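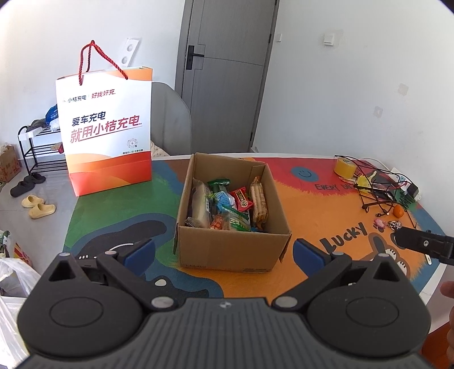
4 min read

November 29, 2022

The Jernness Center for Family History has spent the past two years recording the memories of people who worked in small neighborhood stores. The project, known as Oral, now holds 2580 minutes of interviews, most of them with store owners and their grown children. Its coordinator, Pin-yu Chou, met with the Center's newsletter to discuss how the recordings are made and what will become of them.

Chou joined the Center after a career in public libraries. She had expected to spend her first months cataloging letters. Instead, she was handed a shoebox of cassette tapes that had been sitting in a basement cabinet.

"The tapes had first names on them and nothing else," she said. "We had 17 voices and no way of telling who most of them were. I decided then that every recording we made ourselves would begin with the speaker giving a full name, a street and a year."

Interviews take place wherever the speaker is comfortable. Some have been held at the Center, but most are done in kitchens and back rooms, and a session may stop several times for a telephone call or a visit from a neighbor. Chou does not edit out these interruptions.

"A man was telling me about the year his father bought the store, and his sister came in and corrected the price," she said. "They argued over it for some time. That argument is the best part of the tape."

The subject of food comes up in nearly every session, even when the questions are about rent or opening hours. Former owners remember which items were kept behind the counter, which were sold singly to schoolchildren, and which were put away for regular customers. Several have spoken of learning to read from package labels before they started school. 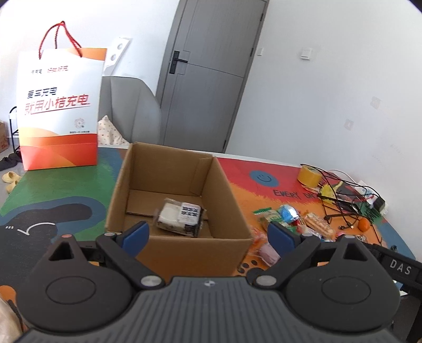
A packaged snack in a cardboard box.

"I ask about leases and I get an answer about crackers," Chou said. "I have learned to let it run. A person who is talking about what was on the shelf will tell you who came in to buy it, and then who owed money, and before long you are hearing about the lease after all."

Questions of privacy have required more care than the Center first expected. Store accounts often named families who fell behind on payments, and some of those families still live nearby. Under the current policy, speakers review a typed copy of their interview and may close any passage to the public until 2024. Chou said that few people ask for this, and that those who do are usually protecting someone else.

"One woman closed a single sentence," she said. "She read me the page over the phone twice to be certain I had the right one."

Typing is the slowest part of the work. Many speakers move between two languages within one sentence, and the Center's practice is to type the words as spoken, with a translation set beside them. A grant of $2000 from the Omiler Fund has paid for help with the earliest recordings. The remainder are being typed by staff.

Asked what she would like to record next, Chou named delivery drivers, whose routes connected many of the stores already in the collection. She has spoken with two retired drivers and hopes to begin in January.

"The owners all remember the drivers," she said. "I would like to know what the drivers remember about the owners."

Finished interviews may be heard by appointment in the Asix Reading Room on the second floor. Visitors should bring identification. Copies of the typed interviews are available on request to speakers and their families at no charge.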